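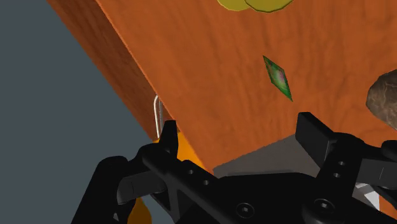

Gripper view, table scene, green diamond dead ahead

March, late afternoon. Notebook, sim bench, Ekdale side.

Right, so today was meant to be a quick one. Get 40 good demos of the table scene into the Kirine set, go home. I got 15 before tea and then spent ages fiddling with the controller mapping, my own fault for changing it on a whim last week (don't do this mid-batch, future me!).

First thing to write down: I've moved the start pose lower and closer in. With the old one the fingers came down from so high that every demo began with the same long boring swoop, and the model was learning the swoop beautifully and nothing else. Much happier now. The small stuff on the table still reads fine past the fingers, even that little green one with the pink mottling, which I've been calling "the leaf" in the labels. If anybody has a better word, change it in the label sheet and please not in the raw files.

The lumpy brown one I keep wanting to call a stone. Could be bread. I've put "brown lump" and moved on.
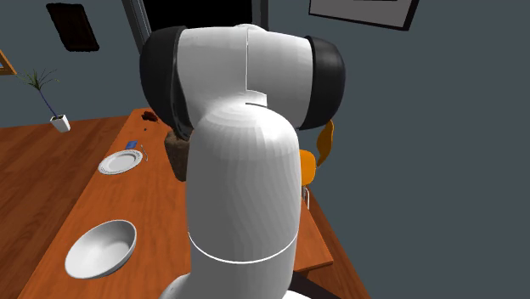
The room view is the one I steer by for the big moves, and then I swap to the gripper view for the last bit. I tried doing the whole lot from the gripper view for 10 demos and binned 2 of them, both for clipping the table edge on the way in. The other eight are keepers but they're slow, lots of dithering, so I've tagged them "hesitant" in case we want to weight them down later. Still not sure that's right. A bit of hesitation might be good for it?

Bowl and plate next. The rim of the bowl is the obvious place to grab, but I'd like a good spread of approach angles before we let the Cordier script start multiplying things up.

Also the Hirkari exporter still drops the last step if you hit stop while the fingers are moving. Let go, count to two, then stop. Must put a sticky note on the monitor.

To do: put the mapping back, finish the batch, re-export the first 15.

Comments

benchgoblin: "leaf" is fine, I've been using "gem" though, so we'll need to merge those. Sorry!

tealeaf_2: I'd keep the hesitant ones in at full weight for now and see.

Search this notebook Go

Questions to the sim bench, Ekdale | © Ekdale notebooks | Back to top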